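Print this page | E-mail this article
June | Posted by the Sulano home robotics group

4.2 Missed closures near furniture

We had grown rather fond of the Vitix planner by this point, so it was a little painful to find that 40 of our 1,000 floor pickups had ended with the fingers closing on nothing at all. Most of these misses came when a crumpled piece of paper lay close to a table or cabinet leg, as in Figure 3, where the planner, keen to protect the furniture, stopped the hand short and then reported a good grasp all the same.

This site uses cookies. Sign up for our newsletter.

Figure 3. Fingertips near wadded paper at the foot of a curved wooden leg.
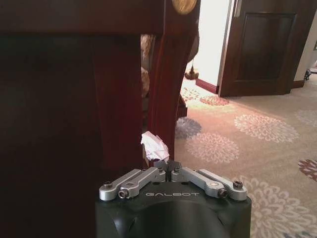
The false report troubled us more than the miss itself, and we have since made the planner check the finger gap before it lifts.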